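3.2 Collecting the kitchen demonstrations

All kitchen demonstrations were recorded in the Urnstead test apartment, which has a full-size kitchen with running water, a double sink and a built-in dishwasher. We chose to work in one fixed kitchen and vary what was in it. Moving the robot between homes would have given us more variety in the background, but each move costs most of a day in setup and calibration, and our budget for operator time was limited.

Each demonstration was driven by a human operator through the Skaltach teleoperation interface. The operator wears a headset that shows the view from the robot's head camera and a pair of tracked gloves that map finger motion to the robot's hands. The mapping is not one to one. The operator's thumb has more range than the robot's, so thumb motion is scaled down and clipped at the joint limits. Arm motion is passed through a low-pass filter before it reaches the controller. Operators noticed the resulting lag during their first session and then mostly stopped mentioning it.

We recruited 6 operators, 2 of whom had used the interface in our earlier drawer-opening study. New operators practiced with soft objects before they were allowed to handle dishes. Practice runs were not kept. Viorica Costache supervised all sessions and decided when an operator could begin recording.

The task list contains 17 instructions, written as short sentences such as "put the cup in the top rack" or "move the plate to the counter." An instruction is drawn at random at the start of each episode and read aloud to the operator. Before the episode begins, an assistant arranges the dishes according to a layout card. The cards fix which objects are present and which surface each one starts on, but leave the exact position and orientation open. In early September we tried specifying exact positions with tape marks. The policy trained on that data reached for the marks even after the dishes had been moved, so we dropped the tape and discarded those episodes.

An episode ends when the operator presses a foot pedal or after 35 seconds, whichever comes first. The operator then labels it as complete, partial or failed. We keep partial episodes and use them for training only up to the last frame in which the operator was still making progress, as judged by a second person watching the recording. Failed episodes are kept apart and are used in Section 5 to train the success classifier.

Figure 3. Head camera view during a dishwasher episode, with the robot's right hand raised near the open rack, its left hand at bottom left, and dishes in the sink and on the counter.
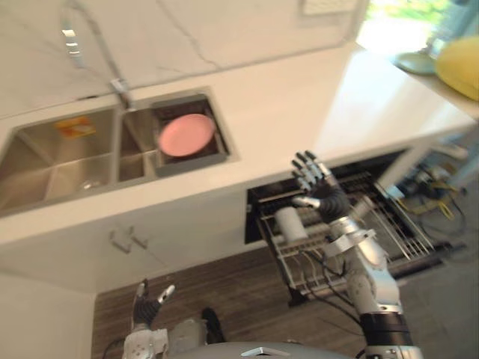

Lighting was left uncontrolled. The kitchen window faces the garden, and exposure in the head camera changes a good deal between morning and late afternoon. We logged the time of day for every episode so that the evaluation set could be balanced, but made no attempt to correct the images. Automatic exposure was left on, with the gain capped to limit noise.

Joint positions, commanded positions and camera images are written to a single log with a shared clock. Images are stored at the rate they arrive and are matched to the nearest joint reading when the training set is built. Episodes with a gap in either stream are removed automatically. The most common cause of a gap was a loose connector at the wrist, which we replaced partway through collection.

The set used in this paper is the version frozen on 29/10/2020. Episodes recorded after that point were used only for the retraining experiment in Section 6. Layout cards, instructions and operator labels are stored with the logs, and the same split into training and held-out layouts is used for every method we compare.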